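Chapter 4
Laying and Clearing the Table

Most kitchens have a few things that live on the table between meals. Salt, pepper and sauce are the usual ones. Trainees at the Grorkwood dining room start with these — they are easy to carry and easy to put in the wrong place. 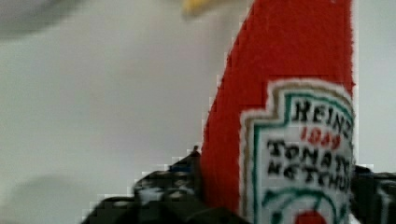
A sauce bottle should face the person who will use it, so that the name can be read without turning it. Plates go down first, then cutlery, then sauces. At Grorkwood the room serves 84 lunches a day, and the order is the same at every table. Clearing runs the other way: sauces come off before the plates are stacked. 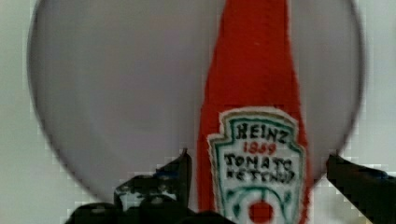
Noémi Pintér disagrees on the last point. She would leave the sauces until the plates have gone, as guests often ask for more. Section 4.2 sets out both methods, and exercise 2 asks you to time them.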